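Tutstead Manipulation Software Group
Minutes of the April working meeting
Held at the Tutstead workshop, with Brerport joining by call
Meeting opened 2:10 pm

1. Previous minutes

Accepted with one correction. Under item 3, "planner timeout" should read "controller timeout". The action to document the gripper command interface remains open.

2. Pick-and-place cell: strawberry and bowl task

The cell layout is unchanged from the last meeting. The toy strawberry is the target object and the wooden bowl is the receptacle. The discussion covered grasp selection and placement checks.

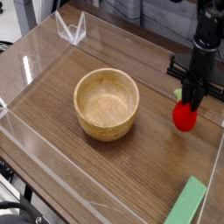
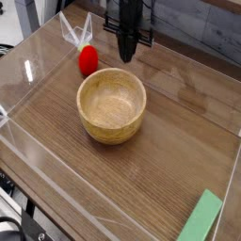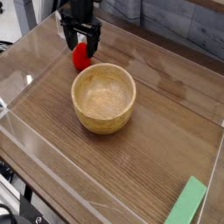
2.1 Run results. The current controller build was run for 193 episodes. Of these, 122 were logged as successful by the automatic checker. The remainder have not been sorted by failure type. It was agreed that the success figure should not be quoted outside the group until the checker has been compared with a hand-labelled set.

2.2 Grasp selection. When the target is close to the outside of the bowl, the grasp sampler returns candidates in which one finger path crosses the rim. The collision filter rejects most of them, but it uses a bowl mesh with no inflation. Brerport proposed a fixed margin around the rim. Tutstead preferred to add the margin to the finger model so that the same setting applies to any receptacle. Agreed to try the finger model first, with a margin of 4 mm, and to keep the value in the cell configuration file.

2.3 Approach direction. The sampler favours a vertical approach with free rotation of the gripper about its own axis. The rotation is currently chosen by the shortest joint move from the present pose. This ignores nearby objects. The cost term will be changed to include clearance to the bowl and to the tray walls. Joint travel stays in the cost at a reduced weight.

2.4 Grip check. The grip check reads the finger opening after the close command settles. Soft objects compress by a variable amount and the single threshold gives false negatives. Options raised were a threshold per object class, or a check on motor current over a short window. No decision. Both signals are to be logged in the next batch so they can be compared on the same episodes.

3. Perception

3.1 Segmentation. The Varela segmentation module was updated to the release candidate. Masks on the target are stable when the gripper is clear. When a finger covers part of the object, the mask centroid shifts away from the finger and the pose estimate follows it. The tracker should hold the last unobstructed pose once the fingers are within the close range, and resume updates after the lift. Brerport noted that holding the pose will hide a real displacement if the first contact pushes the object. A limit on hold time will be added. The default is to be set after testing.

3.2 Reflections. Reflections in the clear tray walls can produce a second detection with the same class label. The present workaround drops any detection whose back-projected position is outside the tray floor polygon. This works only if the camera extrinsics are current. Agreed to add a startup check that projects the tray corners and stops the run if the residual is over the configured limit.

3.3 Depth. No change. Depth values on clear surfaces are still masked out using the static tray model.

4. Logging and replay

The replay tool now loads camera images, joint states and planner output on one timeline. Two faults were reported. Seeking backwards does not reset the tracker state, so replayed poses differ from the recorded ones. Also, the episode index skips an entry when a run is stopped by hand. The first is to be fixed before the comparison in 2.1 starts. The second is low priority.

Log retention was discussed. Raw images will be kept for failed episodes and for every 10th successful one. Joint states and planner output will be kept for all episodes.

5. Tunelthorpe integration

Tunelthorpe has asked for the planner as a separate package without the cell configuration. The dependency on the tray model has to be removed first. The interface will accept a generic list of collision objects. Version numbering will follow the main repository until the first external release.

6. Actions

Tutstead: add finger margin parameter and rerun the near-bowl cases.
Tutstead: change rotation cost as per 2.3.
Tutstead: fix tracker reset in the replay tool.
Brerport: hand-label a set of episodes for the checker comparison.
Brerport: pose hold with time limit, behind a configuration flag.
Brerport: startup check for extrinsics.
Both sites: log finger opening and motor current together.
Carried over: gripper command interface document.

7. Other business

The build server will be unavailable during the next operating system upgrade. Release branches should be merged beforehand.

Meeting closed 3:25 pm.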